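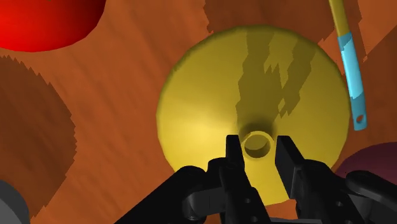

Kitchen Tips > Working With Robots

Lids, Knobs and a Second Pair of Hands

April 9, 2018

We got our first kitchen arm at the Mestley lunch counter in November, and I love what it has done for prep mornings! Lifting lids was the dull part of the job (and the steamy part), and now the cooks get to stay at the board and keep chopping. A few things we've picked up:

Pick lids with a small round knob in the middle. Two fingers can close on it from either side, and there's no fiddling with side handles.

Leave a hand's width of clear counter around each lid. We used to crowd everything together, spoons included, and the arm needs elbow room as much as a person does.

Run a new lid in simulation before anyone cooks with it. Ours took 11 tries on screen, and not one pot got dented.

Give the job of watching the arm to a cook, and swap every 3 hours. Our dishwashing crew asked to join the rota too, and they're great at it.

Wipe knobs with a dry cloth at closing. Grease makes them slippery for fingers of any kind.

Next up: drawers!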